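Can a Robot Do the Dishes Yet? I Spent a Saturday Finding Out

I've been promised a robot that does the dishes for as long as I've had dishes, so when the Skuldale workshop opened its doors on Saturday I was there before the coffee was ready. The crew at Skuldale has been working on kitchen chores since August, and they're refreshingly unbothered about showing you the boring parts (which is most of it, as anybody who has ever loaded a dish rack could guess).

The job they picked is called Grolstead, after the street where the first version was put together. Plates, shallow dishes and mugs have to go from the tabletop to a wire rack and stay there. That's it! My seven-year-old nephew can do it, with some sighing. For a pair of robot arms it's a serious afternoon's work.

Mugs are easier than I'd figured, Hilde Willems told me, since a rim or a handle gives the fingers something to grab. Plates are the pain. A plate lying flat has almost nothing to hold on to, and you and I get around that by sliding a fingertip under the edge without even thinking about it.
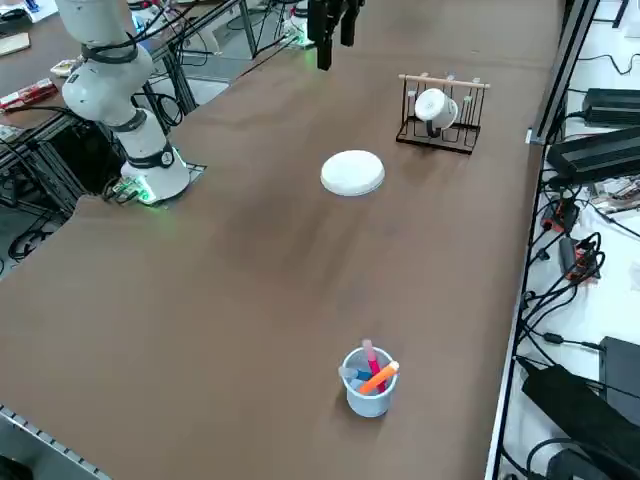
Mirjam Van Loon wasn't sold, and she said so over the coffee: she could clear a sinkful before one of these arms had made up its mind about a single plate, and she wanted to know who'd be paying for the broken ones.

Fair point. I asked about speed and got a straight answer. The team logged 116 tries at the plate job in August, and they won't quote a success rate until they've done the same with dishes the arms haven't practiced on. I kind of liked that. I've sat through enough product launches where everything worked perfectly as long as you stood in the right spot.

What surprised me was how much of the talk was about rims. Moushumi Wickramasinghe spent a good five minutes explaining why a wide rim is a gift and a low one is a headache, and how shiny glaze can throw off the software when the light bounces off it the wrong way. I went home and looked at my own cupboard with new respect - I own nothing that matches, and apparently that makes me a nightmare customer.

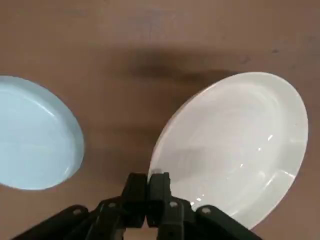

What about the shop floor?

Stores may get there sooner than kitchens. Claeys, a housewares shop over in Vokdale, is talking with the team about having arms unpack and shelve tableware after closing. Liesbeth Verhoeven, who runs the stockroom, likes the idea because the same bowl comes in by the carton, and her staff would happily hand over the unpacking. She's planning a trial with 2 arms on one bench, with a person on hand the whole time.

So, can they do the dishes? Some of them, slowly, with somebody watching. I'd still love one at my place, even if it only did the mugs. Skuldale's next open day starts at 5 p.m., and you're welcome to bring a plate from home if you want to give the arms something new to work on. I'm bringing my gravy boat.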